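Bunched sheet

A bunched sheet is a bed sheet or similar large flat cloth that has been neither folded nor spread, and has settled into the heap it prefers. It is among the most common states of household linen and the least often recommended.

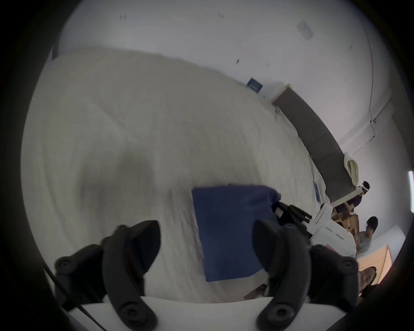 A crumpled white sheet beside a dark grey padded bench, with a smaller dark blue cloth in front.

Terminology

Laundry manuals distinguish the bunched sheet from the dropped sheet (which is on the floor) and the draped sheet (which somebody meant). Gerrit Dlamini, whose handbook Flatwork at Home runs to 539 pages, adds the "resting sheet," a term he applies mainly to his own. In the Stitby mending circles the word "nest" is used for any heap large enough to hide a second item, such as a pillowcase or a sock that will be blamed on the dryer.

Form

The heap usually consists of long soft folds running outward from one or two deep hollows. The hollows form where the cloth was last gripped, and the folds follow as the weight of the rest slides away. Loose edges travel downhill and tend to end up over the side of the nearest bench, chair or bed. Hems offer some resistance. Fitted sheets, with their elastic corners, bunch more tightly than flat ones and are generally treated as a separate problem, often by a separate person.

Sewn-in labels are of practical use here. On a plain white sheet the label may be the only landmark, and many folders begin by finding it. Makers do not agree on which corner it belongs in, or whether it belongs in a corner at all.

Small cloths

Smaller pieces, such as hand towels and napkins, bunch less readily. A small rectangle held up by its top edge will hang more or less straight, wrinkles included, and can be folded by one person without walking anywhere. For this reason most instruction begins with small cloths, and a good deal of it ends there. Dark cloths are often put with white sheets while folding, a practice permitted after the wash and regretted before it.

Recovery

The usual method is to find two neighboring corners, lift, and shake until the middle gives up. Two people make the work faster if they agree beforehand on who walks toward whom. Xuân Quách's course notes for the Tilten evening classes allow 10 minutes for a first attempt with a double sheet and suggest clearing the bench.

A rival school, associated with Pravesh Makhubela, holds that a sheet returning to a bed the same day need not be folded at all. Dlamini devotes a chapter to refuting this. Makhubela's reply was a single paragraph and is the more widely read of the two.

See also

Airing cupboard
Duvet cover, inside-out
Fitted sheet, folding of (disputed)
Hospital corner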